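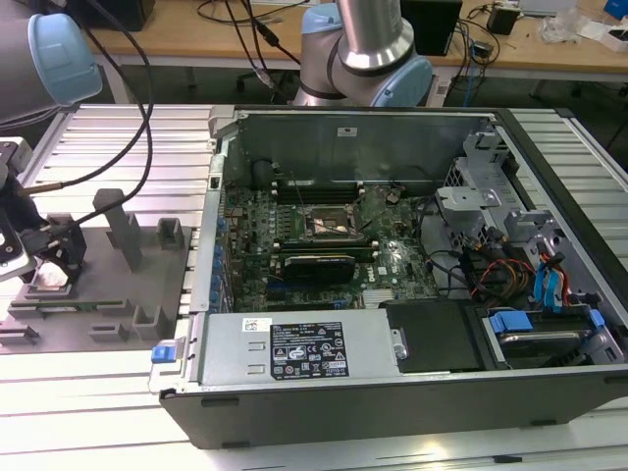
Tower on the extrusion table, panel off, no cooler on the socket. Memory module in the printed fixture at left.

Brollatus cell, equipment planning, November

Purpose of entry: get the second-half purchase list into a state where Silvana can take it to the budget meeting without having to ring me from the corridor. Everything below is in Australian dollars ex GST unless marked. Freight is separate and listed at the bottom.

Balance left on the Brollatus line after the last invoices cleared: 3,181. The wish list came to well over twice that, so most of this is deciding what waits for the new financial year.

1. Fingers

Current finger set is the stock linkage with the plain pads. Fine for memory modules, which have a long edge and some tolerance for being held badly. Processors are the harder case. We grip on two opposite edges of the package and have to stay off the contacts, which leaves very little pad area to work with. Any twist in the pads goes straight into the part.

Options:

a) Vondden machined pads with a relieved step, made to our drawing. Quote is 765 for a set, lead time 24 working days from drawing approval. Quote holds to the end of the month.

b) Print our own in the nylon we have, bond a thin elastomer face. Cost is close to nothing apart from my time. Wear unknown. ESD behaviour also unknown, and that is the part I don't like.

c) Jerko suction tool for the heat spreader. Would need a vacuum line, a valve and a mounting plate that we don't have. Takes the fingers out of the socket area altogether, so attractive mechanically. Outside this budget. Park it.

Recommendation is (a), one set, with (b) printed in parallel so we have something to crash. Alois Steiner wants two machined sets. I agree in principle and we can't pay for it.
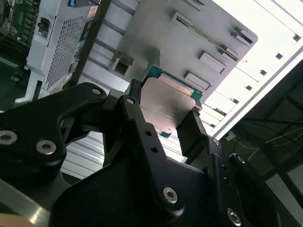 Wrist camera, processor held on its edges between the centre link and the right pad.

2. Lighting

Wrist camera exposure is a recurring nuisance. Anything pale behind the part goes to near white, and the black fingers then lose their detail when the exposure is pulled down. In the view above the right side behind the chassis rails is mostly gone. The heat spreader reads well enough, notch included, but I would not want to rely on the corner finder with the light coming from that direction.

Two things to try before spending anything:
— blind on the bright side, or a sheet of matte board on a stand
— fixed exposure per task step, set in the recipe and not left on auto

If neither does it, a small diffuse panel light over the table. Silvana has one in the other lab that she says is idle until February. Borrow first, buy later. Put zero against this line.

3. Fixtures

The printed plate with the upright posts stays. It locates the memory module horizontally in the lower holder and there is room to revise the rest without reprinting the base. Material cost only.

What we do need is a repeatable stop for the tower. At present the case is laid on its side on the extrusion and the position is taught again whenever it gets moved. Teaching takes long enough that people avoid moving the case, and that means we only ever test one position. Proposal: two corner blocks in the T-slots plus a cam clamp on the side away from the arms. Slot nuts are in the drawer under the bench, M6 and M8 mixed together, someone please sort them. Blocks can be cut from offcut. The clamp is a catalogue part.

Note for whoever draws the blocks: keep the corner near the blue release latch clear, and don't put anything under the shell edge that stops a hand getting in to lift it.

4. Cables

Not a purchase, but it affects one. The arm cables loop down across the work surface. If we add the corner blocks there will be more for them to catch on. Cable management kit for both arms was on the Jerko quote and I struck it out the first time as cosmetic. Reinstated. Alois points out, fairly, that a snagged cable on an unattended run costs more than the kit does.

Cable bundle inside the tower is a separate problem. The drive power and SATA leads sit over the drive bay side, and for any task on that side they would need dressing first. Out of scope for this phase. The socket and memory steps don't go there.

5. Donor machines

Wear on sockets and slots is the consumable we under-budgeted. I want 9 used towers, same chassis as the present one so the taught poses carry over, plus loose processors and modules to suit. Ex-lease resellers have them by the pallet, though the condition varies and some arrive stripped. Ask for boards tested, drives removed. No need to pay for drives.

Storage: under the wall benches in the store room. Checked, they fit on edge.

6. Deferred

Jerko suction tool and vacuum line.
Second set of machined pads.
Force-torque sensor for the left arm. We have been managing on motor current and it is poor at the light end, exactly where socket placement happens. First on the list for the new year.
Morsy vision licence, extra seat. The single seat is shared and it is annoying but workable if people log out. Please log out.

7. Order of spending

Pads first, on lead time alone. Drawing needs to go to Vondden this week. Then the towers, then clamp and cable kit on the one freight consignment. Anything left goes to elastomer sheet and spare gripper screws, hex socket, and get a proper torque driver from stores while you are there.

Freight: Vondden includes it. Jerko does not, and charges by carton, so combine.

Open items

Pad drawing: step depth still to be confirmed against a measured package, not the datasheet. Mine. Use the calibrated micrometer.
ESD measurement on a printed nylon coupon, bare and with elastomer. Alois.
Reseller quotes for the towers, two minimum for purchasing. Silvana Assunção.
Panel light loan, ask in writing so it's recorded.
Update the cell risk sheet when the clamp goes on. New pinch point.

Added 4:40 pm: Vondden rang. They can hold the price if the step is a plain square shoulder. A radius in the corner means a requote. Square shoulder it is, and I'll put a small relief on the drawing as optional.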